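Wendelin Hollenstein
25 Jul 2023

OK so the great ball tidy has begun. For anyone new, I run the social table tennis nights at Bellisby and our balls live everywhere except where they should. Under the bench, in coat pockets, in the kettle once. Thread!

Step one was finding a tub. I wanted something low with a decent rim so people would use it between games. Went with olive-brown plastic because it was the colour they had left.
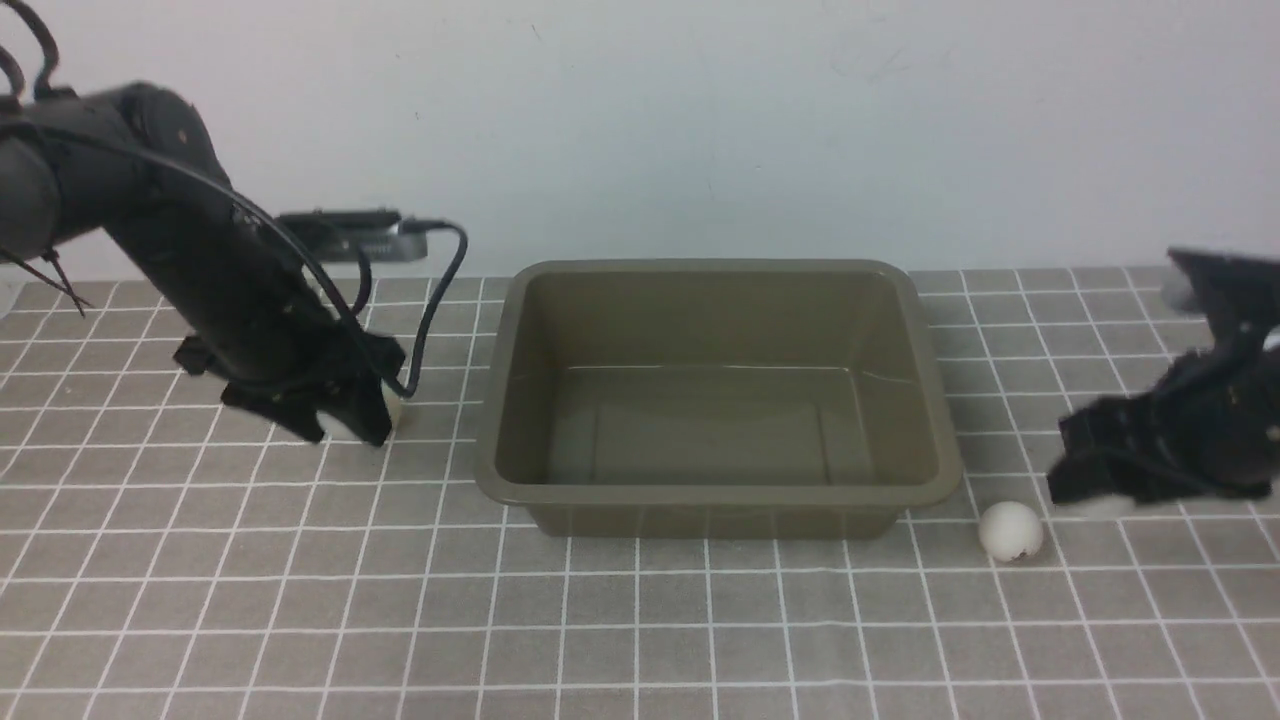 How many balls should you keep at the table?
Four or five per table is plenty for a social night. Any more and they end up underfoot.

I had been using an ice cream bucket, which was too deep — you're fishing around in the bottom of it while your opponent stands there sighing. Shallow is the way to go. You can see what you've got and grab one without looking like a bear after honey.

Now the bit I know you're all here for, which is my rules. Whites only in the tub. The orange ones are Erick Kashindye's and he wants them back.

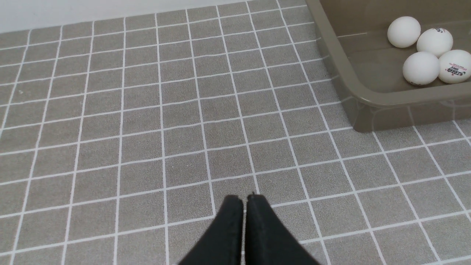 CHECKING FOR DUDS

Spin each one on a flat table. A good ball spins smoothly and a bad one wobbles like a shopping trolley. Then give it a gentle squeeze all round for soft spots. Cracked ones sound awful when they bounce, you'll know it when you hear it.

I tested 20 of ours and kept 19, which I'm pretty chuffed with! The dud has gone to my neighbour's cat.

Next on my list is the wall. I keep going at it with a damp cloth and a bit of dish soap, and I've got my eye on a tin of the Parnberg washable white 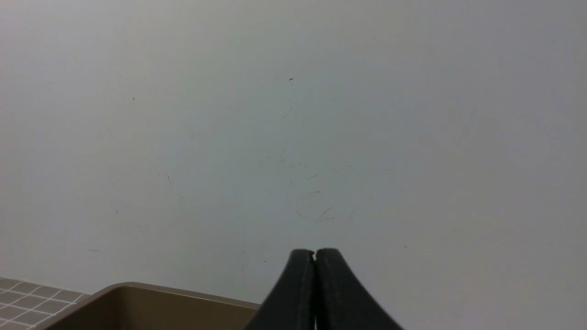
but Erick reckons one coat won't cover and I'll be up a ladder for a whole weekend. He's probably right. I'm still pricing it up.

Someone asked if the tub needs a lid. I tried one back in April and it lasted one night before it got used as a snack plate. Leave it open, put it where both players can reach it, and check it before you lock up.
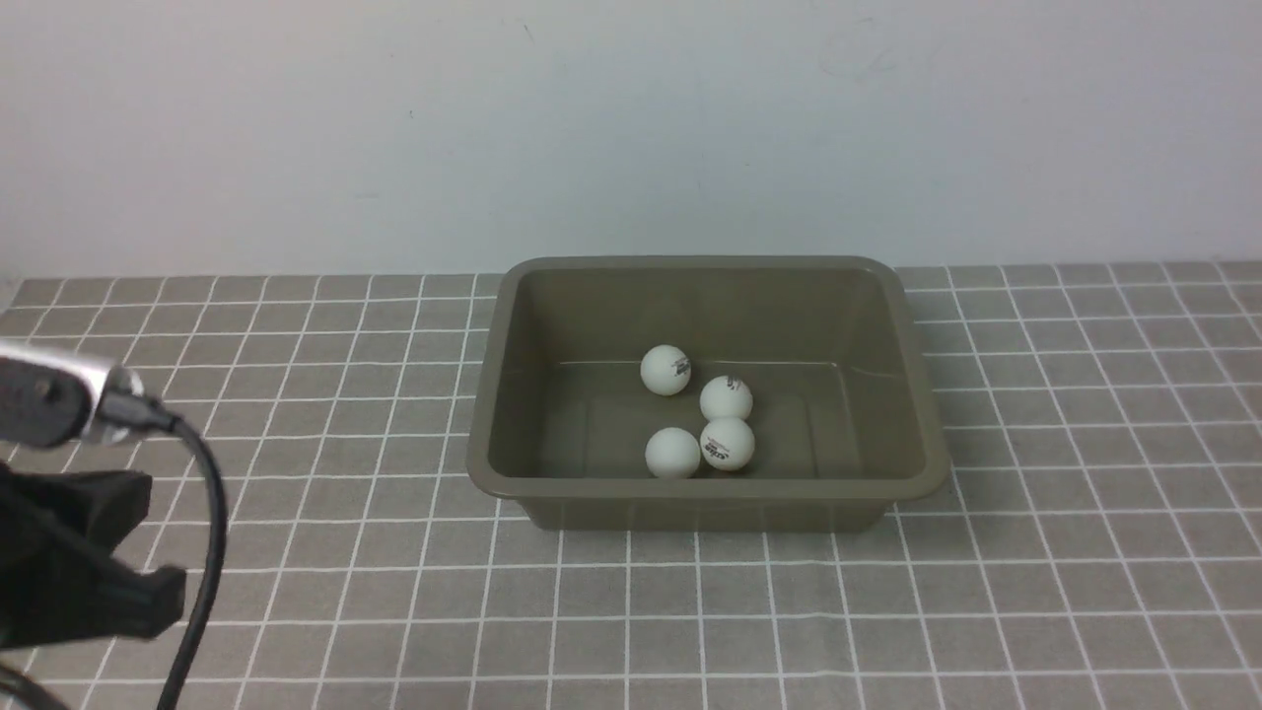

Packing up takes me no time now and I get home before the kettle crowd. Last one out counts the balls back in, and if it's fewer than four we all get down on hands and knees. Four white ones sitting in the tray means the lights can go off. Erick, I'm looking at you and your pockets!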